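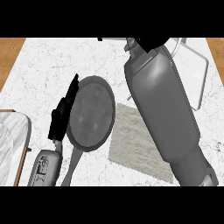 First time exhibiting at a food service show - was it worth it for you?

grindhouse_pete
We just got back from our first trade show as an exhibitor and I'm still trying to work out if I should be happy. We make syrups and cold brew concentrate, two of us plus part-time help. Took a small corner booth at the Mundeck hall in November, came home with 262 badge scans and a sore back. So far exactly 19 people have answered my follow-up email. Is that normal?? My business partner thinks it was a great show. I think we paid a lot of money to hand out free drinks.

saltlick
19 replies from a first show is fine, I'd take it. What did you send them though? If it was the "thank you for visiting our booth" email that everybody sends, it went in the trash with the other forty.

grindhouse_pete
Um. It was pretty much that email, yeah.

saltlick
Well there you go. Write to the ones you remember talking to and mention what they tasted. Skip the rest for now.

overeasy_dana
I'm going to disagree with saltlick a little. I buy for a small hotel group and I do read the plain thank-you ones, as long as there's a price list attached. What I never read is "let's hop on a call." I've got a breakfast service to run! Send me case sizes, shelf life and your minimum order and I'll know in a minute if we have anything to talk about.
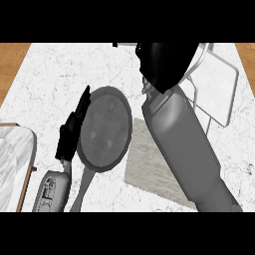
And please put your booth number in the subject line. By the second afternoon I can't tell one syrup company from another, but I can usually find my own scribbles on the floor map.

batch_no_9
Were you anywhere near the Rillidia booth? They had the line going all the way past the restrooms and we were right behind it. Great for them, lousy for us, people kept asking if we were the end of the line.

grindhouse_pete
Two aisles over, next to Dudus, the dumpling folks. Super nice, they lent us an extension cord when the one we rented never showed up. Oh, and the hall charged us $459 for power and a sink hookup. Anybody else get that?

batch_no_9
Yep, same here. Order it before the early deadline next time, it's cheaper. It's buried on page whatever of the exhibitor manual.

saltlick
Or skip the sink. We've done every show with a couple of big jugs and a bus tub.

overeasy_dana
Depends on the county, saltlick. I've seen the inspector shut down sampling over exactly that, so I'd call and ask first.

saltlick
Fair. Never happened to us, but fair.

grindhouse_pete
OK, rewriting the email tonight with the price sheet attached. Will report back if anybody bites.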